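**Ticket 1213: Second gripper pair and spares for the two-arm food cell**
Opened by: Adaeze Ekpo
Assigned to: Cayetano Collado
Category: Purchasing / equipment planning
Status: Waiting on quote
Opened: July 25, 2023

### Request

We need to decide what to order for the food cell before the autumn budget closes in October. The current grippers do the bun task, but we have one pair and no spares. If one goes down the whole cell stops, as the lid and the buns are on different arms.

I have asked Cania and Vistar for prices. Cania can sell single fingertips. Vistar only sells the full gripper with its cable. Please don't raise an order until the questions below are closed.

### Notes so far

**Ekpo:** Fingertips are the part I worry about. The left arm takes the glass lid by its knob and the right arm takes the buns to the plate, so the two pairs wear differently. I would like two spare sets for each side.

**Collado:** Agreed on the fingertips. Not sure about two full grippers. The Cania price for a pair is over our 2000 limit for a purchase without sign-off, so it would have to go through Llorente as a capital item. That adds weeks. Could we buy one now and one in October?

**Ekpo:** One now is fine if it fits either arm. Can you check the mounting plate? I don't have the drawing.

**Collado:** Same plate both sides, checked against the drawing. The cable length is the problem. The spare cable in the cupboard is the short one and won't reach on the right. Please add a long cable to the list. Cell on the bun task, for whoever does the quote:
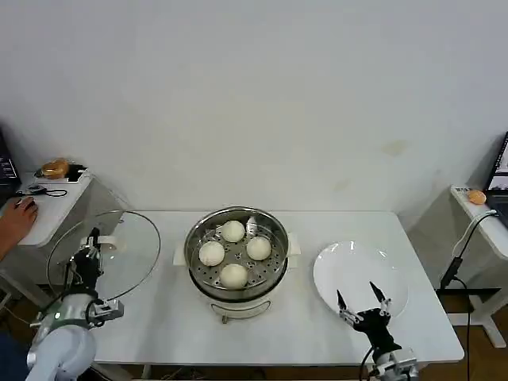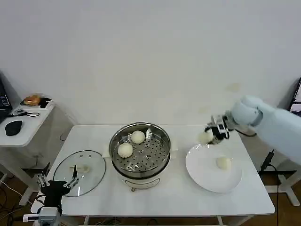
### Open questions

1. **Soft fingertips.** Puvel do a silicone cover that goes over a hard tip. It is cheap and would save buying a second type of gripper for food. They want to know the width of the object and the highest temperature at the tip. I have sent the width. Cayetano to measure the temperature over the steamer with the lid off.
2. **Cleaning.** Whatever we buy has to come off for washing without tools. The Cania tips are held with screws. Vistar say theirs clip on but have not sent a data sheet. Chased twice.
3. **Cable routing.** Before we add another long cable we should price some trunking or at least a set of clips. Facilities have asked about the cables on the floor. This can come out of the consumables budget.
4. **Spare lid and plate.** Add both to the order. The lid is glass and we can't get it separately from the steamer, so this means buying a second steamer. Cheap enough that I don't want to argue about it.
5. **Lead time.** Cania quote 60 days for grippers. Fingertips are from stock.

### Draft order

| Item | Qty | Supplier | Budget |
|---|---|---|---|
| Fingertip set | 4 | Cania | Consumables |
| Gripper, complete | 1 | Cania or Vistar | Equipment |
| Long gripper cable | 1 | Same as gripper | Equipment |
| Silicone covers, pack of 5 | 1 | Puvel | Consumables |
| Steamer with lid | 1 | Any | Consumables |
| Plate, round, white | 2 | Any | Consumables |

### Latest update

**Collado:** Puvel have confirmed the covers will fit the current tips. I have asked for a sample pack before we pay for anything. Temperature reading still to do, the probe is out for calibration.

**Ekpo:** Thanks. I've split the ticket so the fingertips and the steamer can go ahead on the consumables code. The gripper and cable stay here until Vistar send the data sheet. If they haven't replied by the time the probe is back, go with Cania.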